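Hilo sobre contracción y alabeo en piezas de plástico moldeadas, y sobre por qué dos mediciones de la misma pieza no coinciden. Son notas de trabajo de Lesow, ordenadas después de cerrar un lote de 2313 unidades.

1/ La contracción de moldeo es la diferencia entre la cota de la cavidad y la cota de la pieza a temperatura ambiente. Se expresa en tanto por ciento y depende del material, del espesor, de la presión de compactación y de la temperatura del molde.

2/ Los amorfos (ABS, PC, PS) contraen poco y de forma bastante uniforme. Los semicristalinos (PP, PE, POM, PA) contraen más, y siguen moviéndose después del desmoldeo mientras avanza la cristalización.

3/ Consecuencia: una cota sin hora de medición vale poco. En la hoja de control hay una columna para la hora de expulsión y otra para la de medición. Si falta una de las dos, la fila no entra en el cálculo.

4/ El espesor manda. Una pared de 4 mm junto a otra de 2 enfría más despacio, contrae más y tira de la vecina. El alabeo resultante no se corrige recortando tiempo de ciclo. Suele empeorar.

5/ En carcasas abiertas por un lado el defecto clásico es el cierre de las paredes largas hacia dentro. La cara interior evacua peor el calor por el macho y queda traccionada. Primera revisión: caudal y temperatura del circuito del macho.

6/ El color también interviene. Ciertos pigmentos actúan como nucleantes en PP y PE y cambian la contracción respecto al natural. El negro de humo influye menos que las ftalocianinas, pero conviene validar cada color por separado.
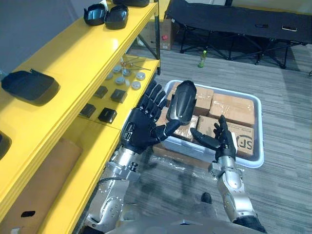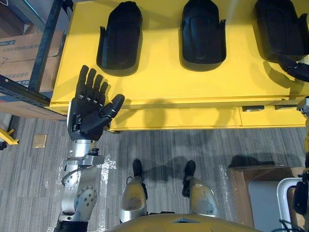
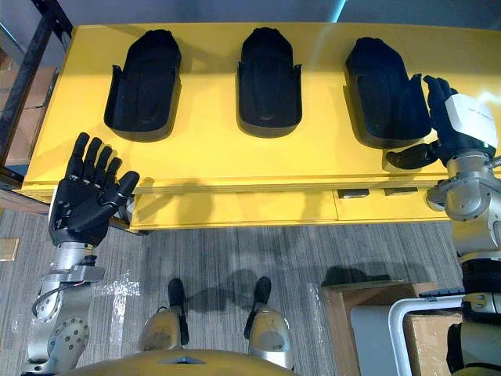
Yung-ching Hung: ¿y la humedad? En PA el hinchamiento por absorción compensa parte de la contracción, y si mides la pieza recién moldeada rechazas material que a las semanas estaría en cota.

7/ Correcto para PA6 y PA66. En esos casos se acuerda con el cliente el estado de referencia, seco o acondicionado, y se escribe en el plano. En PP el efecto es despreciable.

8/ Apoyo durante el enfriado: superficie plana, piezas separadas, nada encima. Apiladas en caliente copian la deformación de la de abajo. En Kelemen perdimos 11 cajas por eso en septiembre.

9/ Medición: sin sujeción, salvo que el plano indique lo contrario. Una pared flexible apretada contra el útil da siempre buena cota.

10/ Pendiente: comparar contracción longitudinal y transversal en el grado con fibra. La tabla la tiene Shazia Satti y la subiré a este hilo cuando esté revisada.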